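Project Report: Two-Finger Gripper for Picking Up Cloth
Mansa Quartey and Andri Bühler
Supervisor: Seraina Zürcher
March 2022

1. Background

The shared workshop in Dromthorpe has one small robot arm, named Jiltik by the group that assembled it. Its original fingers were flat and smooth. They held blocks and tubes well but slid off cloth. The goal of this project was to make new fingers that can take hold of a single layer of fabric lying on a table, lift it, and let it go again without a snag.

2. Finger design

Erhan Oral drew the first version in February. Both fingers are rigid, with a beveled tip so that the jaws can get close to the table at a shallow angle. The gripping face has fine ribs running across it. A slot in the body of each finger takes the mounting screw and allows the finger to be shifted up or down before tightening. This was needed because the two sides of the carriage do not sit at the same height.

Version 1 had coarse ribs, which caught the loops of a knitted sweater and pulled a thread. Version 2 has finer ribs, and the outer edges were broken with a file. All results below are from version 2.

3. Closing on the cloth

The control program lowers the open jaws until they touch the fabric, presses down a little further, and then closes. Pressing down first pushes a small amount of cloth up between the tips. If this step is skipped, the jaws meet with nothing between them. The motor current is read during closing. When it passes the limit, the program stops the motor and holds position.

The limit was set by trial. At a setting of 200 the cloth slipped out during the lift. At 800 the motor became too warm to touch after a few minutes of holding. The final setting is in the lower half of that range and is stored in the configuration file, where it can be changed without rebuilding the program. 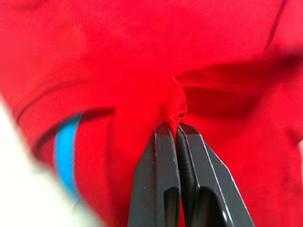 Figure 1. Wrist camera view of the closed fingers holding a pinched fold of red fabric. The ribbed gripping surface is visible on the right finger.

The wrist camera is used for aiming and for checking the grip. At this range, most of the view is cloth and the weave is soft, so the program does not try to find the edge of the garment. It looks for a ridge directly above the fingertips. A plain red or blue garment gave a clear result. Black cloth did not, as the fingers are also black and the ridge could not be separated from them.

4. Tests

Each garment was dropped on the table from the same height and left as it fell. A lift counted as good if the cloth stayed in the jaws for 5 seconds. Over the full set of trials, 70 percent of lifts were good. Most failures came from flat areas with no fold nearby. Stiff cotton was worse than fleece. Marlies Bühler lent the test garments and asked for the sweater to be left out after version 1.

5. Open problems

The fingers sometimes pick up two layers. The current reading does not show this reliably, and the camera cannot see under the top layer. A thickness reading from the jaw position was tried, but play in the carriage was larger than the difference being measured. A stiffer carriage from Egger has been ordered and had not arrived when this report was written.

The drawings and the program are on the workshop computer in the folder Ballberg, together with the test log.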